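Koltdale Coaches' Circular
November 25, 2019

Changes to the defensive install for the spring block

The three-deep zone we have taught at Koltdale for several years is being replaced as the base call. Dean Hebden has charted every defensive snap from the last set of fixtures, 900 in all, and the pattern is clear enough to act on. Opponents in trips formations were getting a free release into the seam to the wide side of the pitch, and our free safety was arriving late because he was also responsible for the middle of the field.

From the first spring session the base call will be quarters, with the corners and both safeties each taking a deep fourth. The front does not change. We stay in the over front with the three technique set to the passing strength, and the nose keeps his shade on the centre.

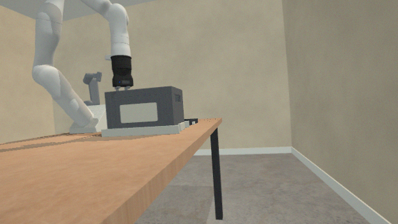

The main adjustment is in how the safeties read. Each safety keys the number two receiver on his side. If number two goes vertical beyond eight yards, the safety carries him. If number two breaks out before that depth, the safety looks up number one and helps the corner from the inside. If number two stays in to block, the safety is a run defender and fits outside the end man on the line.

Run fits are where most of the teaching time will go. A safety who reads run at nine yards has to arrive under control, and in July several of ours were overrunning the cutback. Evie Clegg will take the safeties and outside linebackers together for the first 5 sessions so that both groups learn the same fit from the same voice. 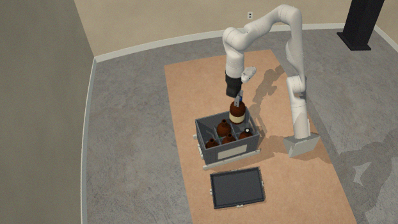
Dealing with trips

Against three receivers to one side we will use two checks only. The first, Ratby, keeps the weak-side safety home and plays man to man on the single receiver with safety help over the top. The second, Zou, pushes the weak-side safety across to take number three vertical and leaves the weak-side corner alone on his man.

Zou is the better answer on third and long. It puts a lot of stress on the corner, and it should not be called against a side's best receiver when he lines up as the single man. The middle linebacker makes the check and both safeties must echo it – a hand signal on its own does not count.
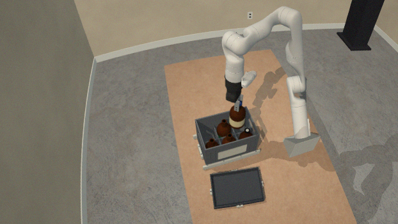 COACHING NOTES

Corners align at seven yards with inside leverage. They do not bail before the snap. Feet stay square through the quick-game window, and the eyes go from the quarterback to the receiver once the three-step throw is off.

Outside linebackers in the slot reroute number two without chasing him. Their landmark is the flat, and they expand only when number one or number two crosses their face going out. Against bunch, the point man is pressed and the other two are played in and out.

Film from last season is on the Voritz account, tagged by formation and field position. The library now holds 3,067 clips, so please use the existing tags and do not add new ones.
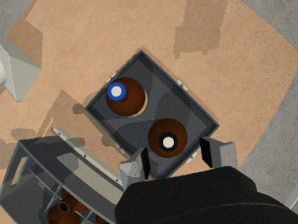 Clips tagged under the old coverage names will stay as they are until the spring block has finished. Position coaches should pick 3 clips for each read listed here and send them to Dean before the first indoor walk-through. End zone angle is preferred for safeties and the wide angle for corners.

The revised call sheet will go out with the next circular. Wristband numbers for Ratby and Zou are still to be set.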